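Distance Is a Poor Guide to a Day Trip

May 7, 2019

Most regional travel pages describe a town by its elevation, its views, and its distance from somewhere else. The first two are harmless. The third causes missed buses.

Take Hervieu. The usual listing puts it 40 kilometers from Temero and recommends it as a half-day outing. The figure is correct for the road. It says nothing about the climb after the Zoltus turnoff, where the bus drops to walking pace, or about the stop at the lower terminal, where passengers change to a smaller vehicle. The change can take 20 minutes. In June, when the upper road is resurfaced, it takes longer, and the last bus down leaves at the same time it always did.

A visitor who plans by kilometers will allow an hour each way. A visitor who plans by timetable will see that the half day is gone before lunch. The second visitor has better information, but has to find it on a board inside the terminal, because the tourism office does not print it.
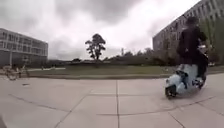
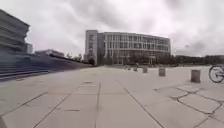

Open paving and an overcast sky.
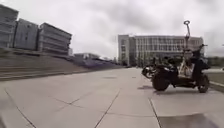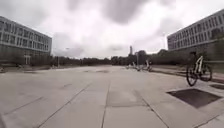 The objection I hear most often is that schedules change and distances do not. This is true, and it is an argument for dating the schedule. The Tenadeck guide did so for years: each entry gave the travel time, the number of changes, the last departure, and the month in which these were checked. Readers could judge for themselves how stale the entry was. The current edition lists 267 places and has dropped all four items in favor of a distance column.

I would accept a smaller guide. A list of 14 towns with tested travel times is of more use to someone without a car than a full gazetteer with none. Drivers lose little by this – they have maps already.

The tourism office says it is revising its pages. It should start with the last departure from each town, and put it on the first line of the entry, before the elevation.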